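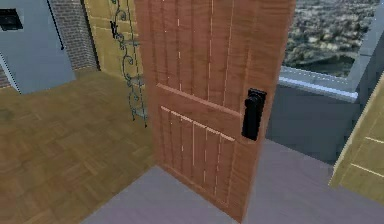
Image: Trendbridge

Residents in four streets at the northern end of Trestetis will be able to apply for help with the cost of repairing or replacing old front doors from October, after the town council agreed to widen its home warmth scheme.

The scheme has until now paid only for loft insulation and draught-proofing around windows. Under the changes, households in the older terraces can also claim towards work on outside doors, including new seals, new frames and, where a door is too far gone to mend, a full replacement in timber.

Grants will cover up to 30 per cent of the bill. The council has set aside enough for 180 homes in the first year and says applications will be dealt with in the order they arrive. Anyone who misses out will be moved to the front of the queue for the following year and will not have to fill in the form again.

A survey carried out for the council last winter looked at 2,294 homes across the town. It found that draughts from front and back doors were the most common complaint among people living in houses built before the railway came, ahead of damp and single glazing. Many of those houses are in the conservation area, where plastic doors are not allowed on the street side, and owners told the survey that the price of a made-to-measure wooden door had put them off doing anything.

The work will be managed by Trendbridge, the housing repairs firm that already looks after the council's own properties. It will send a surveyor to each address before any money is agreed. Doors that can be repaired will be repaired, and the council says it expects this to be the case in most of the homes visited. Joinery will be done at the Dehghan workshop on the Zirkovo road, which made the new doors for the town library two years ago.

Owners in the conservation area will be asked to keep to the existing pattern of their door where it is known. Planks, panels and rails should match those of the neighbouring houses in width and layout, and letterboxes should stay where they are. Colours will be left to the owner, apart from in Mill Row, where an older agreement limits the choice to dark green, dark red or plain oiled wood. Handles and locks can be modern, and the council is encouraging people to fit a five-lever lock at the same time if they do not already have one. The lock itself is not covered by the grant.

Tenants can apply with the written consent of their landlord. Landlords who own more than three properties in the town are not eligible in the first year, a point that drew some argument at the council meeting. Several members wanted the limit raised, saying that tenants in the coldest houses would be left out. An amendment to that effect was defeated by two votes, but the council has agreed to look at the rule again in the spring.

There was also a question about flats. Shared entrance doors do not qualify for now, though the door of a ground-floor flat that opens directly on to the street does.

Applicants will need proof of address, a recent energy bill and two photographs of the door, one taken from outside and one from inside. Forms will be available at the town hall and the library, and from the council's website. Staff at the library will help people to fill them in every Monday afternoon. The council aims to reply within 28 days.

Work that has already started will not be considered, and nor will doors ordered before an application has been approved. The council advises residents to wait for the surveyor's visit before paying a deposit to any joiner.

People who received a grant for insulation or windows under the earlier scheme can apply again for door work. Listed buildings will still need separate consent, and their owners should speak to the planning office first.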